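August 23, 2018
Bench notes, stick shop

Koltari heads, second round. Marlene wants a yes or no on these before camp opens in September and I still don't have one for her.

Their sheet says the new mesh holds its pocket for 1,000 shots. I don't know what they call a shot. If it's a machine tossing a ball at the same spot on the string every time, then fine, maybe, but no player I have strung for catches or releases that way. Dzifa wrote to them asking for the test method and got back the same sheet with a different cover page.

What we did: strung 5 heads with their mesh and 5 with our usual Wamia, same pocket depth, same top string, same shooting strings. I did all the stringing myself so the knots would at least be bad in the same way. Left them overnight on the pocket blocks. This morning ran them against the wall in sets of 15 throws, right hand only, then measured depth at the throat, middle and scoop.

Middle depth is drifting on both. The Koltari ones drift a little less. I would like to believe it but the gap is about what I get when I measure the same head twice, so I'm not writing it up as a result. The calipers are the problem. You push on mesh and it moves. Dzifa suggests resting a ball in the pocket and measuring to the top of the ball, and I think she's right. Redo all ten that way. 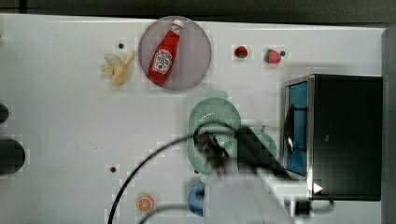
Ketchup on the pink plate, banana to the left, strawberries to the right.

Sidewall flex: two of the Koltari heads are softer than the rest when squeezed at the widest point. Same mold number on both. Marlene thinks it's a cooling issue at the plant. Could be, or could be that they sat in the hot end of the van – we didn't log which box they came out of. Log the box next time.

Faceoff clamp test not done. The Vulby shaft we use for it has a wobble at the butt end and I don't trust anything measured off it. Đoàn has a straight one and will bring it over.

Also, the claim that the mesh "plays dry in rain." Soaked one spare piece in the sink, shook it out, weighed it, and it had picked up less water than the Wamia piece. But the pieces weren't cut to the same size, so that means nothing yet. Cut matched pieces, weigh before and after, and do it more than once.

To do:
– ball-in-pocket depth on all ten
– swap sidewall test order so I'm not squeezing the soft ones last
– ask Koltari again what a shot is
– new blade for the string cutter, it's fraying the ends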